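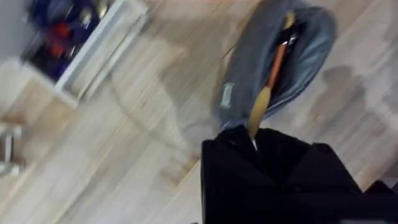

*Fig. 2. Blue denim and black fabric: wash with dark colours.*

## 2. Sorting, loading and the first wash

This section covers the Tovlow front-loading washing machine. Read it after the machine has been levelled and connected to the water supply. If the transport bolts are still fitted, go back to section 1.

### 2.1 Before the first wash

Run the machine once with no laundry in it. This clears out water left in the drum from factory testing.

1. Open the tap fully and check both ends of the inlet hose for drips.
2. Close the door. It should click.
3. Turn the dial to **Drum Clean**.
4. Put a small amount of powder in the main compartment of the drawer. Do not use fabric softener.
5. Press **Start**. The door lock symbol comes on.
6. When the programme ends, leave the door open until the drum is dry.

> **Note:** A faint smell of rubber during the first run is normal.

### 2.2 Sorting

Check the care label on each item and follow the lowest temperature in the pile.

- **Whites:** cotton sheets, towels, shirts.
- **Dark colours:** black, navy, brown, and all denim. Turn jeans inside out and close the zip.
- **Delicates:** anything with a hand-wash symbol. Use a net bag.
- **Coats and padded items:** wash alone, and only if the label allows machine washing.

Wash new jeans separately the first few times. Blue dye can come out of them for longer than you might expect, and it marks pale cotton.

Empty all pockets. Coins, keys and paper tissues are the usual cause of a blocked filter. Tie loose cords and fasten hooks.

> **Caution:** Never wash items that have been in contact with petrol, white spirit or cooking oil. They can catch fire in a dryer even after washing.

### 2.3 Loading

1. Shake each item out and place it in the drum one at a time.
2. Mix large and small pieces where you can. A single heavy item may stop the machine from spinning.
3. Leave a hand's width of space at the top of the drum.
4. Check that nothing is caught in the door seal, then close the door.

### 2.4 Choosing a programme

The dial has 12 positions. The ones used most often are listed here; the full table is in section 5.

| Programme | Use for | Default temperature |
|---|---|---|
| Cotton | Towels, bedding | 40 °C |
| Darks | Denim, black cotton | 20 °C |
| Wool | Knitwear marked machine washable | 20 °C |

To change the temperature, press **Temp** before you press **Start**. It cannot be changed once water has entered the drum.

Liquid detergent goes in compartment 2, with the flap down. Powder goes in the same compartment with the flap up. Hard water areas need more detergent; see the back of the packet.

### 2.5 If the machine does not start

- The door is not fully closed. Open it and shut it again.
- Child lock is on. Hold **Temp** and **Spin** together until the key symbol goes out.
- Delay start has been set. Turn the dial to **Off** and choose the programme again.
- The tap is closed or the hose is kinked.

If the display shows **E2**, switch off at the wall and clean the filter as described in section 4.3.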